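Plusitent Home Robot Plan – Gallery and Notes for the Budget

Tapley Residence, spring planning round. Page kept by Yi-chun Hung.

This page is for the people who must decide what we buy for the Tapley residence and in which order. We have 17 apartments and two persons for the daily tidying, and the question is whether a two-armed mobile robot can take over the floor pickup in the shared living rooms. Before we ask for money we want to see the work in simulation, with rooms similar to ours.

I put first the notes on cost and planning, because several colleagues asked for them, and after them the picture with its caption. Please write to me if a word is not clear. English is my third language and I prefer to correct it early.

What we would order

Two robots, both with the same arms and the same grippers. Mathis Pichon wanted at first one robot with a bigger battery, but with one unit we have no pickup at all on the days when it is in service. The second unit also allows us to keep one set of spare fingers for both.

Buckets and bins. This is a small line in the budget and it was forgotten in the first version. The bucket must be wide at the top and must not slide when something is dropped in. Kwan-ho Lau is collecting samples from Merkova and will bring them on Tuesday.

Simulation time. We reserved 173 hours with Plorkstead. The hours include changes to the rooms, so please collect your wishes and send them together. Each separate request is invoiced with a minimum charge.

Floor preparation. Most of our living rooms have smooth floors, but the two rooms at the garden side have carpet with a raised border. Marwa Ragab is asking for a price for flat borders. If the price is too high, these rooms stay with manual pickup for the first year.

What is not in the plan

Stairs, kitchens and private bedrooms. Also the training of the staff is in another budget, which Fung-ping Ng manages. She asks that nobody promises dates to the residents before August.

Still open

Where do the robots stand at night? The storage room has enough sockets, but the door is narrow and I have not received the final width of the base. We also need one decision about the grippers – the standard fingers are cheaper, the soft ones are maybe better for thin cans and for objects with a smooth side. I would like to see both in the next simulation round before we sign.

Gallery

Floor pickup, living room with fireplace
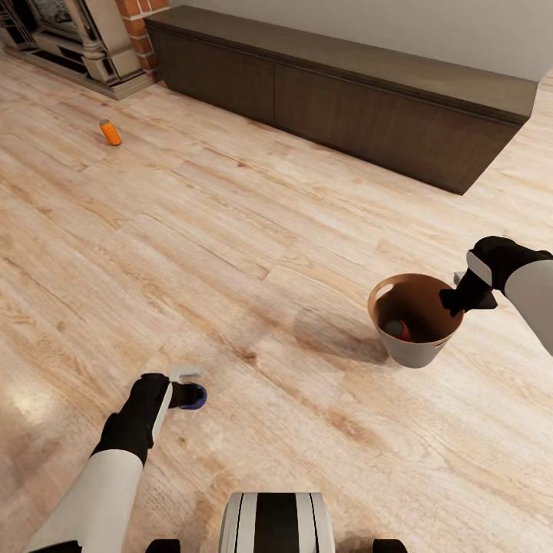

Simulated room: one orange can still on the floor, the bucket at the right arm, a blue-rimmed object at the left gripper.

For planning, please look at the distance between the can and the bucket. The base has to drive or the bucket has to be moved, and both cost time in every cycle. I asked Plorkstead to give us the two variants separately, so we can compare the minutes per room and choose the number of buckets.

Comments on the order list go to Mathis, comments on the rooms go to me.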